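Vorlesung 4: Haushaltsarbeit und Maschinen - Stand der Dinge
Skript: Seul-gi Kwon, 20. November 2021

Starre Teile greift eine Maschine heute sicher. Schwierig bleiben weiche Dinge wie Taschen, Wäsche oder Folie, weil sich ihre Form bei jedem Kontakt ändert.

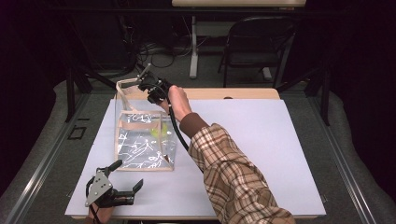
Abb. 1: Greifer am Henkel einer durchsichtigen Tasche, von Hand geführt.

Man beachte den Henkel: Er ragt leicht angehoben schräg über den Taschenrand. In unserer Übung mit dem Simulator Nulance gelang das Anheben in 31 von 50 Versuchen. Für den Haushalt ist das zu wenig.

Bis zur nächsten Sitzung bitte lesen: Text von Ok-hee Kwon, Abschnitt 4 (nur der Teil über Stoffe).

234 Aufrufe · 4 Kommentare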